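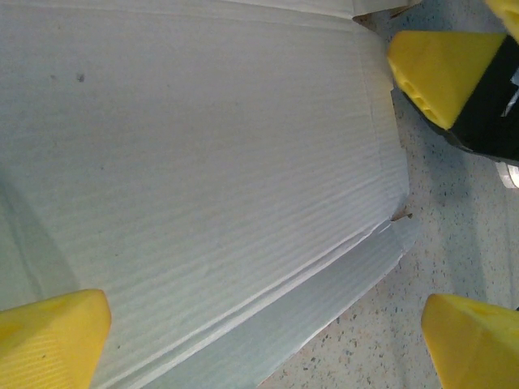 白色瓦楞纸箱,箱面上带一小块深灰色污点。

搬家常见疑问(Sirnisbridge 租客适用,二月修订)

本页由一个在 Sirnisbridge 搬过几回家的人整理,没有收任何搬家公司的钱,也没有优惠码可以给。文中提到的 Wemow 是本地用得最多的订车平台,Sundqvist 是一家老牌搬运行,Zurico 是卖箱子和胶带的。写到它们,是因为来信里问得多,不等于推荐。凡是宣传页上写得很满的话,我一般先当它没写,再去翻合同。

网上报价能信吗?

能信一半。Wemow 的报价页要你填几件大家具、几层楼、有没有电梯,填完立刻跳出一个数字,看着很确定。可是把页面拉到最底下,有一行灰色小字,说最终价格以现场清点为准。既然以现场为准,前面那个数字的意义就很有限了,顶多拿来跟别家比一比。

我手上有一份读者寄来的账单,下单时页面显示的金额看上去很体面,搬完以后总额是 1089。多出来的部分拆成了楼层费、等候费、超长物品费和一项叫“综合服务”的东西。问综合服务是什么,客服回答说是综合性的服务。这笔钱后来退没退,读者没有再写信来,我也不替他猜。

要压住这类差额,办法很土:下单前把大件逐一写进备注,连同尺寸,写完截图。沙发、床垫、洗衣机、落地镜,凡是一个人抱不动的都写。对方要是现场说“这个没报”,把截图给他看。没有截图的话,基本只能听对方讲。

“一口价”是什么意思?

各家意思不同,这正是麻烦所在。有的指车费一口价,人工另算;有的指人工和车都包,但限定小时数;还有的只是促销标题里的一个词,合同里根本找不到。看到这三个字,请直接问对方:在什么情况下我会付得比这个数多?请他用文字回复。电话里说的不算,因为到了争议的时候,电话里说过什么谁也拿不出来。

如果对方回答“一般不会多”,那就是会多。

要不要交定金?

多数平台要交。金额不大的话,我不反对,搬运行空跑一趟也有成本。但要看清楚退的条件。Sundqvist 的条款写的是提前通知可退,没有写提前多久,我去问过,柜台说“看情况”。看情况三个字写不进合同,到时候看的往往是对方的情况。

建议在付款前发一封邮件,写明你理解的退款条件,请对方确认。对方不回,就换一家,或者把定金当作已经花掉的钱来考虑。

纸箱该买新的还是找旧的?

先说新的。Zurico 的“搬家专用箱”比普通箱子贵不少,理由是加厚、承重更好。承重是多少,包装上印了一个数,怎么测的没有写。箱子平放着压和被人从侧面抱起来,受力完全是两回事,真正把箱子弄坏的多半是后一种。我用过专用的,也用过普通的,坏掉的两种都有,坏的地方多数在底部的胶带口。所以我的看法是,钱花在胶带上比花在箱子上值得一些。

再说旧的。超市、药店、办公用品店后门常有拆下来的纸箱,去问一声大多肯给。挑的时候用手按一按箱面,瓦楞还挺着的可以用,一按就陷下去、边角发软的就算了。装过生鲜和洗涤剂的不要,气味会留在衣服上很久。箱面有点脏不碍事。

需要多少个箱子?

Zurico 网站有个计算器,输入房间数就给你一个推荐数量。我拿自己的情况试过,一个不大的两室住处,它推荐 50 个。最后没用掉那么多,剩下的想退,拆了捆就不给退。一个卖箱子的网站告诉你需要多少箱子,这个建议听一听就好。

比较稳妥的做法是先买一小捆,把书和厨房装完,看看用掉多少,再决定后面。书和厨房是最吃箱子的,这两处装完,心里大致就有数了。衣服不必进箱子,行李箱、被套、大号购物袋都能装。

箱子能装多满?

装到一个人能平稳抱起来为止。书一定用小箱,大箱装书看着省事,到了楼梯上就知道了。轻的东西用大箱,空隙拿毛巾和衣服填,不要留空,箱顶没有东西撑着,叠起来容易塌。盘子竖着放,杯子口朝下。气泡膜能省就省,旧报纸会掉墨,白色的餐具要多洗一遍。

封箱时底部横竖各走一道胶带,别只走中缝。标签贴在侧面,不要贴在顶上,箱子一叠,顶上的字就看不见了。

贵重物品保险值得买吗?

我倾向于不值得,但请自己读一遍条款。Wemow 下单时会自动勾上一项“安心保障”,不仔细看就付了。条款里不保的东西列了很长:现金、首饰、证件、电子设备里的数据、自己打包的易碎品、没有申报价值的家具。自己打包的易碎品不赔,这一条把绝大多数会碎的东西都排除了。剩下能赔的,是由对方打包、事先申报过价值、并且当场发现损坏的物品。当场两个字也要注意,签完单再发现,就要由你来证明是搬的时候弄坏的。

如果家里真有一件很值钱的东西,单独找专门运这类物品的人报价,别指望一个自动勾选的选项。证件、首饰、硬盘、药,随身带。

地板要不要铺保护?

老房子里水磨石、木地板、瓷砖都有,各有各的怕法。水磨石算是耐用的,但拖家具时如果脚下夹了砂粒,照样能拉出印子,斜着光一看很明显。退租的时候房东蹲下来看的就是这个。 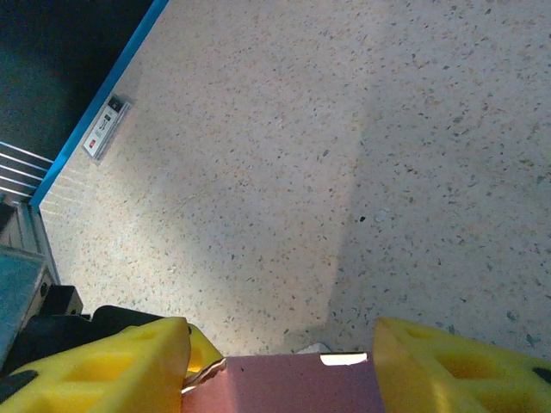 搬运行所谓的“全程地面保护”,我见过的做法是在门口铺一条毯子,从门口到卧室那一段就没有了。你要是在意,自己准备几块拆平的旧纸箱,沿着搬运路线铺过去,接缝用低粘的纸胶带固定。别用透明封箱胶直接粘地面,撕下来会留胶,木地板上还可能带起漆。铺之前先扫一遍,砂子压在纸板下面一样会磨。

家具脚垫一块毛巾再推,比什么专用滑垫都不差。卖滑垫的说它“零划痕”,我没见过哪种东西能在有砂的地面上做到零。

没有电梯怎么办?

如实写。有人觉得少报一层能省钱,到了现场对方要么加价,要么慢慢搬,按小时计费的话你更亏。楼梯窄、转角急的,提前量一下最大那件家具的对角线,再量转角。量不过去的就要拆,拆装费也该事先问好。

有的搬运行说自家师傅“什么都搬得上去”。这话我听过,后来沙发从楼道里原路退了下来,拆了两条腿才过去。拆腿另外收了钱。

楼里有电梯的也别高兴太早,问清楚物业让不让用来搬家、什么时段能用、要不要押金。有的楼只准上午用,早上十点以后就要让给住户,搬运车要是晚到,等候费算在你头上。

按小时计费从什么时候算起?

从合同写的时候算起,合同没写,就从对方愿意的时候算起。常见的有三种:从车出场、从车到你楼下、从第一件东西上车。差别可能很大,尤其是车库在城另一头的公司。收尾也一样,是最后一件进门算完,还是车回到场里算完。Sundqvist 把往返都算进去,这在条款里写着,只是写在后面几页。写着就是写着,这一点我不能说它骗人,只能说它没打算让你读到。

当天自己准备一张纸,记下到达、开始、停下来休息、结束的时间,让领队在旁边签个字。愿意签的,多半账也算得清楚。

旧家具能让搬家公司顺便处理吗?

可以,但别以为是顺便。处理费单列,有时比叫市政的大件回收还贵。“免费回收旧家具”的广告也有,来的人会挑,挑剩的不要。弹簧床垫、拆散的板式柜子基本没人肯拿。

还有一件事,问清楚东西最后送到哪里。有人把旧柜子交出去,隔几天在街角空地上看见同一个柜子,柜门里还贴着自家孩子的贴纸。物业找上门的时候,找的是他。

网上的五星评价可以参考吗?

参考那些给三星的。五星的里面有一部分是用优惠换来的,下一单减一点钱,请你现在写几句好话。一星的里面有一部分是气头上写的,有用信息不多。给三星的人往往会讲清楚哪里行、哪里不行。

另外看看评价的写法。连着好几条都出现“准时、专业、态度好”,词的次序都一样,我就不往下看了。
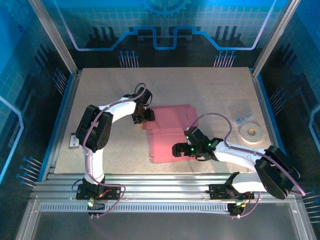 箱子到了新家,先拆哪几个?

厨房和卫生间的先拆,床品也要先拆出来,其余可以慢慢来。装箱时把第一晚要用的东西单独放一箱,写上“今晚”,最后上车,最先下车。里面放卷纸、毛巾、充电器、一把剪刀、烧水壶、换洗衣服。

网上流传一种说法,搬家后一年没拆的箱子可以整箱扔掉。我不太信。我有一箱就是这样扔的,里面有洗衣机的运输螺栓,下一次搬家才想起来。

按房间编颜色、编号、做表格有用吗?

看你能不能坚持。我做过一张很漂亮的表,每个箱子有编号,编号对应内容,做到厨房就乱了,后面全写成“杂物”。现在只在侧面写房间名和两三样最要紧的东西。市面上有卖二维码标签的,扫一下看箱内清单,清单还是要你自己一件件输进去,最花时间的那部分它一点没替你省。

发现东西坏了或少了,怎么索赔?

先拍照,连同箱子一起拍,别急着扔。然后在交接单上写明,再签字。对方说“先签,回头再说”,别签。签空白单等于承认没有问题。

书面投诉要写清楚物品、原来的状况、现在的状况、你要求的金额。写“非常失望”没有用,对方有一个模板专门回复失望的顾客。Wemow 的客服先会给你一张代金券,限下次搬家使用。接受之前看看有没有“接受即视为解决”这一句。

什么时候搬最便宜?

避开月底和学期前后,别的说法我都存疑。有的平台说提前订最便宜,有的平台快到日子时反而打折填空车。我两种都试过,看不出规律。“本价格仅剩几个名额”这类提示,我刷新过好几次页面,名额一直是那么多。

用完的纸箱怎么处理?

胶带撕掉,拆平,捆好,放进纸类回收。Zurico 有回购活动,退的是店内积分,而且只收没有写过字的箱子。搬家用过的箱子,没写过字的能有几个。送给下一个要搬的人最实在,放在楼道公告栏贴张纸条,很快就有人拿走。

压坏的箱子拆开当垫纸,刷墙、组装家具时铺在地上都用得着。

是否建议全部自己搬?

东西少、有朋友、能借到车的,可以。但要把租车、油费、请客吃饭和第二天的腰都算进去。租车行那边也有自己的小字:里程、清洁、保险自付额。我算过几次,省下的没有想象中多。有大件、有楼梯的还是找人搬,找之前把上面的问题逐条问一遍,愿意用文字回答的公司本来就不多,筛完也不剩几家可选了。

读者评论

四楼没电梯:等候费那段写得太客气。我那次是他们自己找不到停车位,在附近绕圈,绕的时间也算进等候。我拿着单子去问,对方说绕圈也是在等。

纸箱囤积者:旧箱子补充一点,药店的箱子小,装书刚好,比超市的强。香蕉箱别要,底下有洞。

匿名:作者对 Sundqvist 有点偏见吧,我用过两次,都按说好的价收的。往返计时确实有,不过客服事先告诉我了。

站长回复匿名:那很好。客服事先告诉你的那句话有文字记录吗?有的话欢迎寄给我,我把那一段改掉。

搬怕了:“综合服务”我也被收过!问了两个人,两个说法,一个说是胶带,一个说是高速费。我那一趟没上高速。

楼下的猫:请问洗衣机的运输螺栓后来去哪里买的?我的也丢了。

站长回复楼下的猫:找厂家售后配的,报型号就行。价钱不便宜,建议先问问楼里邻居有没有同款。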